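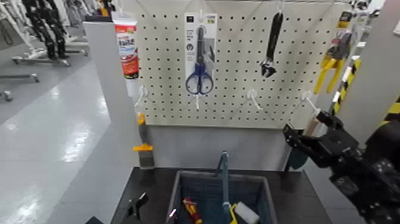
Zoltán Dobos wrote to us in May that he'd bought the same screwdriver twice, since the first was at the bottom of a drawer, and could somebody please do a hanging-up day. So we are!

On Jun 19, 2025 we open the Bamside tool wall in Madalcombe, and I couldn't be more pleased. It's a white pegboard over a dark bench, with scissors, pliers and a tube up already – and plenty of hooks still waiting for something to hold. Bring the tools you never can find and we'll work out a spot for each one together. Entry is free, and we have room for 30 people at a time, so drop us a line first.
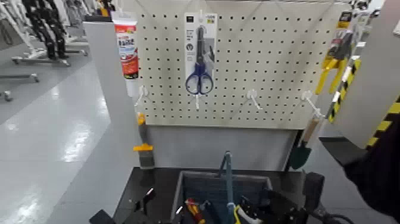 What to bring

A basket or box of your own tools, please, and a marker if you like to label things (I do, my sister laughs at me). Tóth is lending us more than 2000 spare hooks, and everyone can take 3 home.

My own rule is to try a hook in a few places before hanging anything on it.

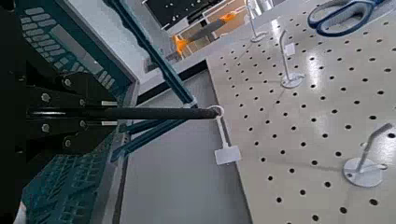

I moved mine around all one evening and ended up with the pliers on the right, where my hand goes anyway. Heavy things I like low down. Write to Liturix, Room 306, to save your place, and tell us what you keep losing.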